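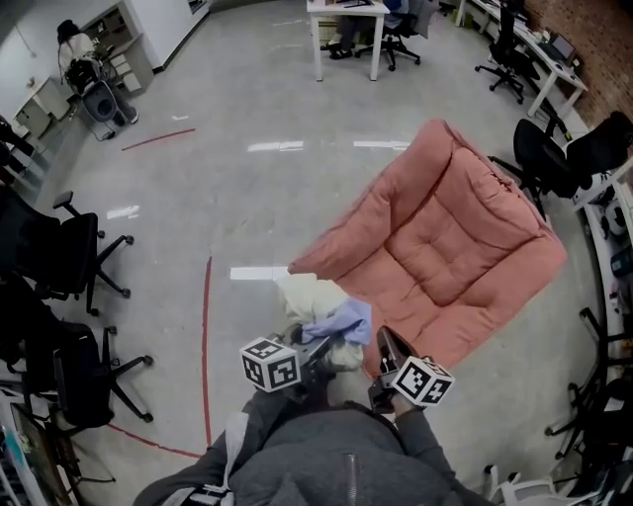 Vedance Furnished Rentals
Move-out inspection checklist, ground floor units
Unit: Pesonen 7
Date: 01/01/2020
Total floor area of building (sq ft): 3,087

Entry
Door closes and latches – OK
Deadbolt – stiff. Needs graphite, not oil.
Door closer – slams. Adjust before next tenant.

Floors
Sealed concrete, main room – OK. No new cracks.
Threshold strip at bathroom – loose at one end. Trip hazard. Screw down, do not glue.
Slip test at entry, wet – pass

Electrical
Outlet testers run in all rooms – one open ground, kitchen, left of sink. Breaker is off and tagged. Electrician called.
GFCI trip and reset – OK
Panel cover – OK, but the labels are faded. Reprint.

Smoke and CO
Smoke alarm, hall – chirping. Battery replaced, tested.
Smoke alarm, bedroom – OK
CO alarm – past its end date. Replace the whole unit.
Extinguisher – gauge in green, tag current

Windows and railings
Sash locks – OK
Rear step railing, height 42 inches – OK. Lower bracket has surface rust. Look at it again in May.

Plumbing
Hot water at tap – too hot at first reading. Heater turned down, second reading fine.
Shutoff under sink – weeps when closed. Stimar valve, same type as in the Plivodov building. Order 3 so there are spares.

Furniture
Floor cushions and floor chairs – check seams, zippers and the tag on the underside. Keep them clear of the heater and the door swing.
Bookcase – wall strap missing. Do not release the unit until it is fitted.
Bed slats – OK

Result: HOLD – open items are the kitchen outlet, CO alarm, threshold strip and bookcase strap. The rest can be done after keys are issued.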